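3.2 Where phones end up when they aren't in use

I'll admit I came to this part of the study with a bias. I keep my own phone in a stand, and I assumed most people would do the same if you simply gave them one. The diaries from Hedside said otherwise. Of the 50 households that kept one through July, only 7 used a stand every day, and the rest laid their phones flat on whatever surface was closest - the kitchen counter, the arm of the sofa, the top of the washing machine.

So we started looking at the two habits side by side, flat and upright, on the same kind of tabletop.

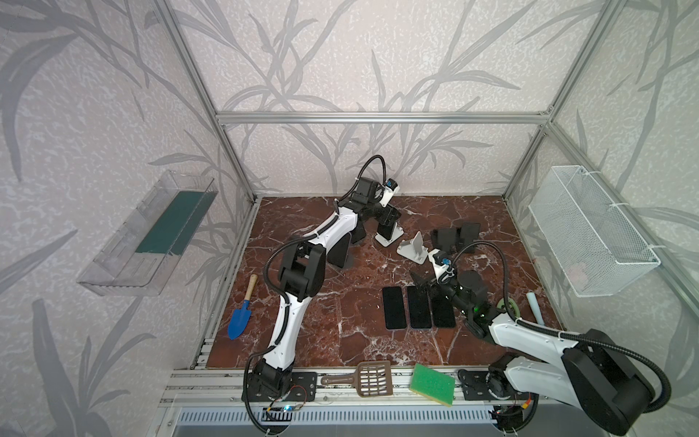
What bothered me about the earlier work (Sivakumar's survey is the one everybody cites) is that it treats "put away" as a single thing. A phone lying face-up on a table is put away in one sense, sure, but you can still see the screen from across the room, and you can still knock it with your elbow. A phone in a stand takes up less table and is easier to grab, though people told us they forgot which one was theirs when several looked alike. Njål Ekström, who coded the diaries with me, wanted a separate label for phones laid out in a row, and I fought him on it for 2 weeks before giving in. He was right. Families with more than one phone line them up all the time, usually near an outlet, and they tend to keep the same order from one night to the next.
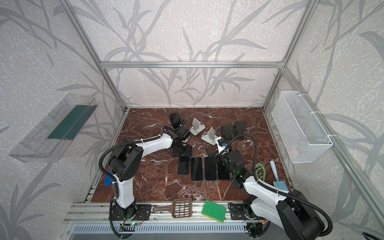 Figure 4. Dark phones side by side and face-up on the tabletop, the layout we coded as "row."

We used the row label a lot more than I expected after that, mostly for evening entries. The Emov diaries, which we turn to next, were coded the same way.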